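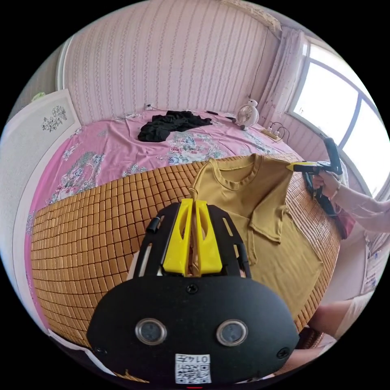

Bridget Farrow
Hardware correspondent

Sidance has opened orders for a paired hand-held gripper kit for recording household tasks, with first deliveries due in January. The kit can be bought outright for £2,000 or hired through the company's Desdale office in blocks of seven days. Hire stock is limited to 102 pairs.

Each pair consists of two matching grippers, worked by one person, one in each hand. The fingers are yellow and slotted, mounted in a black bracket above a rounded housing. A camera on the tool records what the fingers are working on, and a QR label on the housing carries a four-digit number used to match recordings to the unit that made them. The buyer receives the pair, a charger, spare fingers and a year's access to Morais, the Sidance upload and checking software.

Morais is the larger change from the previous version. Recordings from the two tools used to be lined up by hand after upload. The new release aligns them on arrival and rejects any session in which one side is missing or badly exposed. Rejected sessions are listed with a fault code and do not count towards the customer's storage limit. Sidance says a trial run with the new release produced 3,213 accepted recordings, most of them clothes handling: picking up a T-shirt by the shoulders, turning a sleeve in, folding the body over and adding the result to a stack.

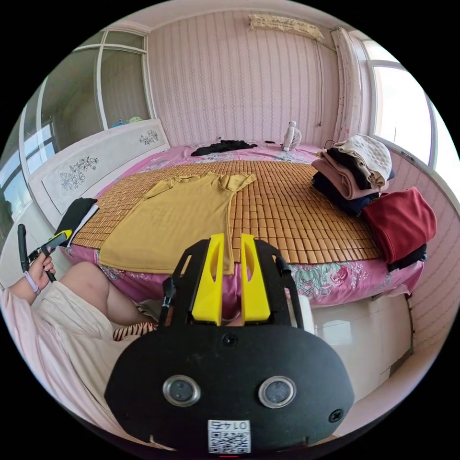

Clothes remain the hardest work on the company's task list. A short-sleeved cotton T-shirt takes a different shape each time it is put down, and the fingers have to catch a single layer at the hem or neckline without dragging the one beneath. Sidance supplies written task cards for shirts, towels and trousers. Cards for fitted sheets are not ready and no date has been given.

The work is meant to be done in ordinary rooms, on whatever bed or table the operator has. There is no fixed rig and no floor marking. Bright windows are allowed, although the manual advises a test recording first, as the lens is very wide and takes in most of the room.

Hire customers pay a deposit and return postage. Damaged fingers are replaced free, damaged housings are not. Units bought outright can be serviced at Desdale or at the Trelton depot, which accepts parcels until 4 pm. Owners of the earlier kit can move to the new Morais release at no charge, but must relabel their grippers before the first upload.

Related items
Trelton depot extends repair hours
Morais adds fault codes for rejected sessions
Spare finger sets: which fit the older housing
Hiring or buying: costs for small labs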